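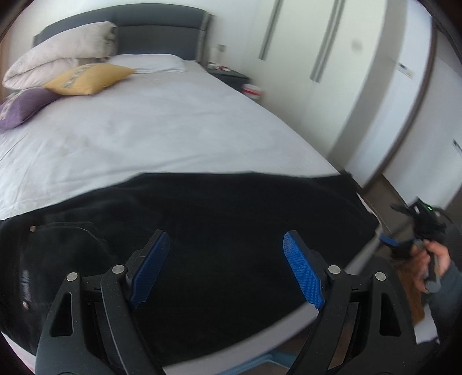

Ticket: Password reset links open in the wrong app
Product: Mitura for Android
Reported by: Raymonde Robichaud
Assigned to: Vinh Doãn
Priority: Low, then High, then whatever comes after High
Opened: 20/01/2019

Raymonde Robichaud wrote:

I tapped the reset link in my email and my phone opened Trakix, the parcel app. It told me my parcel could not be found. I was not looking for a parcel. I would like to log in to Mitura at some point. The phone is a Royer, the small one, fully updated.

Vinh Doãn wrote:

Thanks Raymonde. Can you go to Settings, Apps, Trakix, Open by default, and tell me what it says there? Also, did the phone ask you to choose an app when you tapped the link, or did it go straight to Trakix?

Raymonde Robichaud wrote:

Straight there. The screen says "Open supported links: always." I don't remember choosing always. I rarely choose always for anything.

Vinh Doãn wrote:

Reproduced on our test Royer. Trakix has registered for every https link whose path starts with /r/, on any host. Our reset links start with /r/. So do a lot of other people's, I would guess. Workaround for Raymonde: Clear defaults on that same screen, then long-press the link and open it in the browser.

Passing to Hường, as the token is sitting in that URL in plain sight. 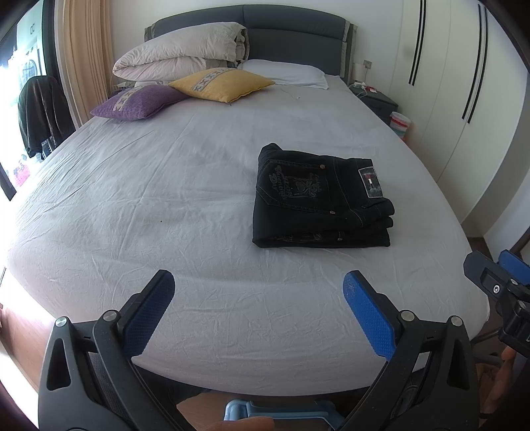

Hường Mai wrote:

Raising to High. The token is good for 4 hours and can be used by whoever gets there first. I put a proxy on the test phone and Trakix sends the full link to its own server to look up the "parcel." So our reset tokens are landing in a courier's search log. I doubt they want them any more than we want them there.

Two questions for Định. Why is the token in the link at all, and why didn't we verify our domain so that Android would hand the link to us without a fight?

Định Lâm wrote:

First one: it was quick, and it was meant to be temporary. That was in March, and I won't say of which year.

Second one: we did verify it. The assetlinks.json file is there, but it has the fingerprint of the old signing key. It has been wrong for 11 releases. Verification fails silently, so we all took the silence as good news.

Hường Mai wrote:

Plan, in this order:
1. Fix the fingerprint today.
2. Cut token life to 11 minutes, single use.
3. Replace the token in the link with a one-time code the user types into the app.
4. Expire every open reset link. Phúc, how many is that?

Phúc Vương wrote:

4,000 and change. A good share belong to people who asked for a reset, then remembered their password. Expired them all just now. Support at Sastero (they take our overflow calls) has been warned and was not thrilled.

Định Lâm wrote:

Items 1 and 2 are live. Item 3 is in review — I've tested it on 3 phones, with Trakix installed on each of them. The parcel is still not found.

Raymonde Robichaud wrote:

The browser trick worked before you canceled my link. I'm in. Please don't expire anything else until after lunch.

Vinh Doãn wrote:

Noted. I've written to Trakix about the /r/ filter and got an auto-reply with a tracking number. Keeping this open until item 3 ships.

Status: Pending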